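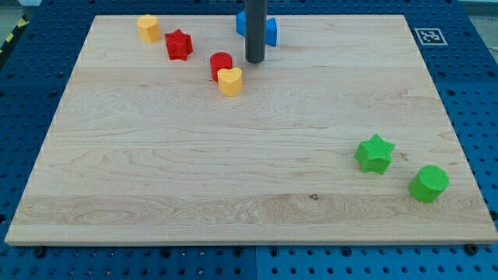 How soon after collection does a wastewater sample have to reach the laboratory?

Within one day if it is kept chilled, under the protocol agreed at this meeting. Samples that arrive later are still logged, but the result is flagged and left out of the trend series.

Wastewater Surveillance Technical Group
Minutes of the meeting held at Pustelby, Jan 15, 2018

Chair: Martti Riihimäki
Represented: Pustelby reference laboratory, Prollirska district health office, Lungu district health office, Lungu water utility, Wosatus data team
Apologies: Prollirska water utility

1. Previous minutes
Accepted with one correction. Under item 4, "grab sample" should read "composite sample" in both places. The open action on spare autosampler tubing was closed.

2. Sampling coverage
The reference laboratory reported 267 samples received since the start of the program. Lungu has submitted every week. Prollirska missed collections when the road to the northern inlet was closed, and the district office has since moved that point downstream to the pumping station.

The chair asked whether the new point serves the same population. The district office replied that it takes in one additional housing area and the bus depot. The laboratory asked that the two locations be given separate site codes in Wosatus and that the old series be ended, with no attempt to join them. Agreed.

The Lungu utility proposed a further point at the hospital outfall. Discussion was divided. The laboratory noted that a hospital point would show shedding from patients already under care and would be of limited use as an early signal for the community. The Lungu district office considered it useful for checking the sensitivity of the method. Deferred until the utility can supply flow data.

3. Transport and holding time
The laboratory presented its holding study. Split samples were stored chilled and at room temperature and tested at intervals. Recovery of the process control fell at both temperatures, and fell faster at room temperature. Freezing before concentration gave the most variable recovery and is not recommended.

The group agreed the following:
Samples to be placed in a chilled container at the collection point.
Delivery to Pustelby within one day of the end of the composite period.
Temperature on arrival to be read by the receiving technician and entered in Wosatus before the sample is opened.
Late samples to be tested and flagged.

The Prollirska office said the courier's afternoon run does not connect with the laboratory's receiving hours. The laboratory will accept samples at the gatehouse refrigerator after hours, provided the arrival time is written on the form by the person delivering. The form needs a new field for this.

4. Concentration method
The laboratory compared the present precipitation method with membrane filtration. Filtration was quicker and used less centrifuge time. It clogged on samples with high suspended solids, mainly from the Lungu inlet after rain. Pre-settling reduced the clogging but also removed some of the target virus with the solids.

The chair's view was that changing the method in the middle of a season would break the baseline. It was agreed to keep precipitation as the method of record and to run filtration in parallel on 2 samples per week through April. The laboratory will report paired recoveries without pooling the sites.

5. Reporting units and normalization
Results are at present reported as gene copies per liter. The Wosatus team showed the Lungu series before and after adjustment for daily flow. The largest unadjusted value, 3,860 copies per liter, fell on a low-flow day and was no longer the peak once flow was applied.

The Lungu office asked that both values appear in the weekly report. The Prollirska office can't supply flow for the new point until a meter is fitted. Agreed that adjusted values are shown only where measured flow exists, and that estimated flow is not to be used.

6. Threshold for notification
The draft sets notification at 2,000 copies per liter in two consecutive samples from the same site. The Prollirska office considered this too high for small catchments. The laboratory pointed out that a lower figure comes close to the level where replicates begin to disagree. No change for now. The threshold applies to unadjusted values. The chair asked for it to be described in the protocol as provisional.

Notification goes to the district duty officer by telephone, followed by the Wosatus entry. Email alone does not count.

7. Data system
Wosatus now rejects entries with no collection end time. Older records without one have been marked incomplete. Duplicate site names in the Lungu list will be merged after the utility confirms the addresses.

8. Actions
Laboratory: revise the holding time section and the sample form; begin parallel filtration runs.
Prollirska office: new site code request; date for meter installation.
Lungu utility: hospital outfall flow data; address list.
Wosatus team: arrival temperature field; adjusted and unadjusted columns in the weekly report.
Chair: circulate protocol draft with the provisional threshold.

9. Next meeting
April, in Lungu. Date to be confirmed by the chair.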